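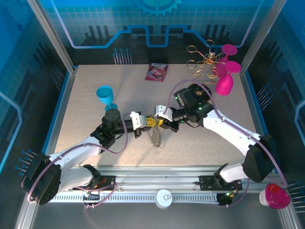
Chapter 2

Circular Saw Blades

Terms used in this chapter: plate, arbor hole, gullet, hook angle, kerf, set, rim speed, feed per tooth, runout, tensioning

The circular saw blade is a cutting tool in which many small edges share one body. Each tooth works for a short part of each turn, removes a chip, carries it out of the cut and then passes through open air. Most of what follows in this chapter can be traced to that cycle. A blade that burns the work, wanders from the line or leaves a rough face usually does so from a fault in chip removal, in the balance of forces across the teeth, or in the flatness of the plate.

The chapter deals with blades for wood and wood-based panels. Metal-cutting blades are treated in Part Three, where tooth form and cooling are taken together.

Parts of the blade

The plate is the flat steel disk that forms the body. It must be thin enough to limit waste and stiff enough to stay in one plane under side load. These two needs conflict, and plate thickness is always a compromise between them.

The arbor hole locates the plate on the machine spindle. Its fit matters more than beginners expect. A hole slightly larger than the spindle lets the blade sit off center, so that the teeth on one side do most of the cutting and wear first. Bushings may be used to adapt a large hole to a small spindle, but only where the blade maker permits it.

The gullet is the space in front of each tooth. It holds the chip until the tooth leaves the work. When the gullet is too small for the feed, chips pack against the face of the tooth, rub the walls of the cut and heat the rim. Ripping blades therefore have fewer teeth and deep gullets. Crosscut blades have more teeth and shallow ones.

The kerf is the width of the slot left by the blade. It must be wider than the plate, or the plate will bind. Clearance is obtained either by bending the teeth alternately to each side, called set, or by fixing tips that are wider than the plate.

Rim speed

Spindle speed alone says little about how a blade cuts. The useful quantity is rim speed, the distance traveled by a tooth in a given time:

rim speed = pi x blade diameter x spindle speed

Consider a blade 180 millimeters in diameter on a spindle turning at 3,255 revolutions per minute. If the blade is replaced with a larger one and the spindle is left alone, rim speed rises in direct proportion to the diameter. The stress in the plate rises with the square of rim speed. For this reason the maximum speed marked on a blade is a limit on the tool and must be checked against the machine before the blade is mounted.

Feed per tooth is found by dividing the feed rate by the product of spindle speed and number of teeth. Too high a value overloads the tooth. Too low a value is also harmful - the edge slides over the wood without entering it, and the heat produced can draw the temper of the steel or glaze the work.

Case notes: the Fildale mill

Several sections of this chapter refer to records kept by Zachary Gagnon at the Fildale mill, where softwood boards were ripped on two lines. The Monness line ran thin plates with swaged teeth. The MacLeod line ran thicker plates with brazed tips. Over one season Gagnon logged 107 blade changes across both lines and noted the cause of each.

Dull teeth accounted for the largest share on both lines. The second most common cause differed. On the Monness line it was loss of tension in the plate, found by laying a straightedge across the blade and looking for light beneath it. On the MacLeod line it was damaged tips, mostly from grit carried in the bark. The mill later bought a Plasetti log washer, and the tip entries for the following September are compared with the earlier ones in Section 2.6.

Section 2.1 begins with the plate and the methods used to flatten and tension it.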